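Dotitz Head Camera Kit: Three Weeks of Wiping Door Handles

Reviewed by Francine Simard, Aug 18, 2019

I have tested four grippers on the same door handle, and each of them taught me something about door handles. The Dotitz is the first product in this series with no fingers of its own. It's a camera on a headband, with a recorder you clip to your belt, and you supply the fingers. The idea is that a person does the chore, the camera sees what the person sees, and the gripper people study the result before they spend another month on a thumb.

I bought ours at full price. Setup took 14 minutes, 3 of them spent hunting for the belt clip in the packing foam. The manual is one sheet, folded like a road map and about as willing to fold back.

Our benchmark is the one regular readers will know: brace the door, take a wipe, clean the lever from neck to tip. Archana Vishwakarma did most of the runs, as she has the patience for it and the rest of us start rushing by the fifth clip.
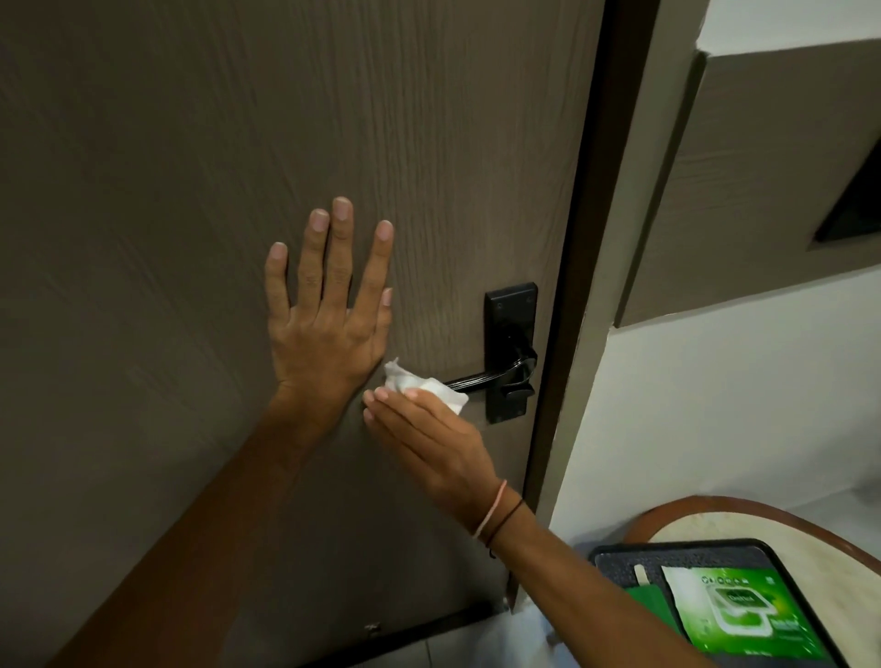
Left hand braces, right hand wipes. The inner end of the lever is where our grippers lose points.

Compare that with the Virkum two-finger gripper, which I reviewed last November and have mostly forgiven. The Virkum holds a wipe very well. It holds it so well that the wipe never changes shape, so you end up polishing one narrow stripe of handle with great conviction. The Wonon soft gripper does better on the curve and worse on everything that comes before the curve, such as picking up the wipe.

What the Dotitz footage gave us, for the first time, was a decent look at the part where the lever meets the plate. Our old tripod camera always had somebody's elbow in the way. From the forehead you look down over both hands, and the view follows the work without anyone having to think about it. Tyson Melnyk went through the clips and rewrote the approach path for the Koo arm in an afternoon. The Koo now comes at the handle from below and to the right. It still bumps the plate, but it bumps it in a more informed way.

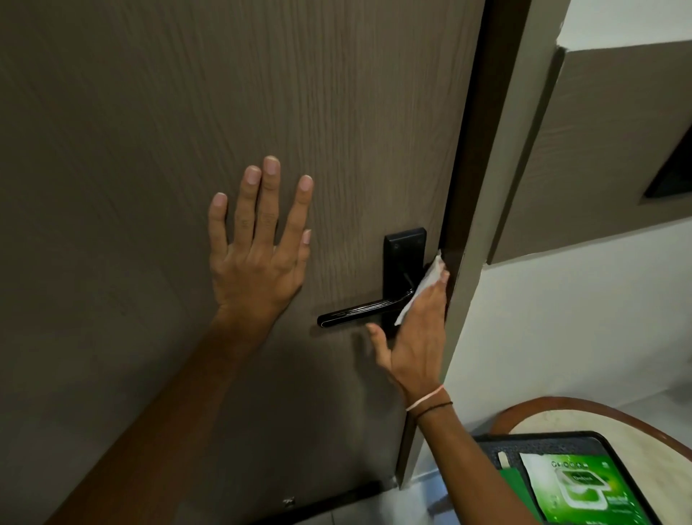
Battery life is where I start to grumble. I got 84 minutes from a full charge, and the low-power warning is a single polite beep that I took for somebody's phone. Twice. The clip you're recording at the time is saved, to its credit, but the recorder then wants a full restart before it will talk to you again. Bring a book.

The headband is fine for an hour. After that it leaves a line across your forehead that people are too kind to mention. Ridwan Sutanto wears glasses and found that the band pushed them down his nose, so his clips all tilt upward over time as he tips his head back to see. If your crew wears glasses, check the angle between runs.

Close work is better than I expected. The lens stays usable when you bend over a table, and small, fussy jobs come through well, the kind where one hand holds a packet's worth of trouble and the other tries to help.

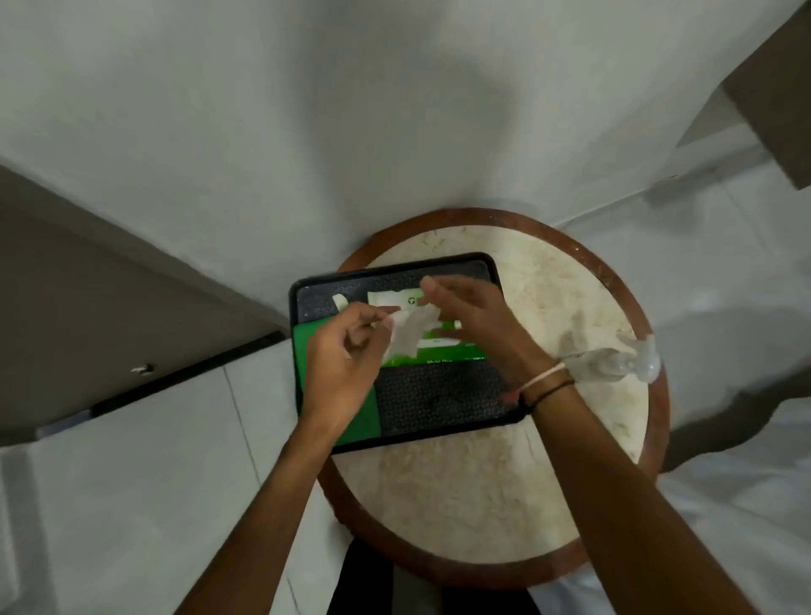

Getting a single wipe out of a packet is the step I would least like to explain to a machine. The Wonon takes none or several. The Virkum takes the packet. Kendra Dhillon has been marking up the hand clips by finger, and her view is that we should stop shopping for a stronger grip and start shopping for a fussier one. I've added that to the wish list, under "arm that doesn't hum."

The software deserves one paragraph and gets a short one. It imports clips reliably, names them badly, and hides the trim tool under a menu called Comfort. We had 1153 clips by the end, and I renamed more of them by hand than I care to admit.

Would I buy it again? Yes, with a second battery in the same order. If you already own a gripper you're cross with, the Dotitz will show you in fair detail why it's failing. If you don't own one yet, film the job first and go shopping afterward – I did it the other way around, and I have a drawer full of Virkum finger pads to show for it.

Next up is the Koo wrist adapter, assuming the replacement screws arrive.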